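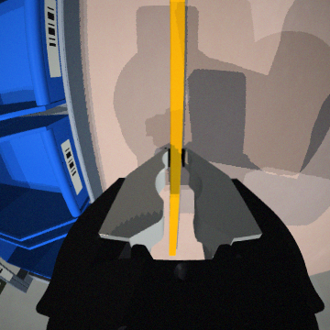

Segundo Quang Bạch, o pacote só passou a servir para comparar garras depois que a pose da câmera no punho foi fixada; antes disso, as métricas de alinhamento mudavam de uma versão para outra sem que o controlador tivesse mudado. A observação vale para a versão 2 do pacote, documentada neste arquivo.

Kekdale Garra – pacote de simulação e episódios

Conteúdo

O pacote reúne o modelo da garra paralela Kekdale, cenários de manipulação em bancada e episódios gravados em simulação. Todas as imagens são renderizadas; não há fotografias. A vista principal é a da câmera de punho, com os dedos apontando para o alto do quadro. Entre os objetos há peças estreitas e alongadas, como a tira amarela da imagem de abertura, e caixas azuis com etiquetas claras.

Dados

Episódios: 2000
Episódios reservados para teste: 506
Duração: cerca de 100 passos de controle por episódio
Canais: imagem RGB, posição das juntas, abertura dos dedos, força de contato simulada
Anotações: pose do objeto, instante do primeiro contato, resultado da tarefa

O resultado é atribuído pelo simulador ao fim do episódio e não foi revisto manualmente. Episódios com falha foram mantidos. Para treinar apenas com sucessos, filtrar pelo campo "resultado".

Instalação

Descompactar o arquivo na pasta de cenários do simulador Lahtinen e executar o script de verificação. O script confere as malhas e os limites das juntas. Se acusar divergência na abertura máxima, apagar o cache de colisão e repetir.

O adaptador para o controlador Graner é distribuído à parte. A Hiltik, que comercializa o kit físico, fornece os parâmetros de calibração junto com a garra; eles não fazem parte deste pacote.

Limitações conhecidas

– O atrito das pontas dos dedos é constante e não considera desgaste.
– Objetos deformáveis não são suportados. Tiras e hastes são corpos rígidos.
– As sombras são projetadas com resolução baixa e podem mostrar bordas em degraus. Modelos treinados só com estas imagens devem ser avaliados também com outra iluminação.
– A força de contato oscila quando um objeto fino toca os dois dedos no mesmo passo.

Alterações

Março: corrigida a inércia do corpo da garra, incluído o canal de força e removidos os episódios com pose inicial inválida.

Manutenção: Boonsong Duangkaew. Ao relatar um erro, anexar o registro do simulador e o identificador do episódio.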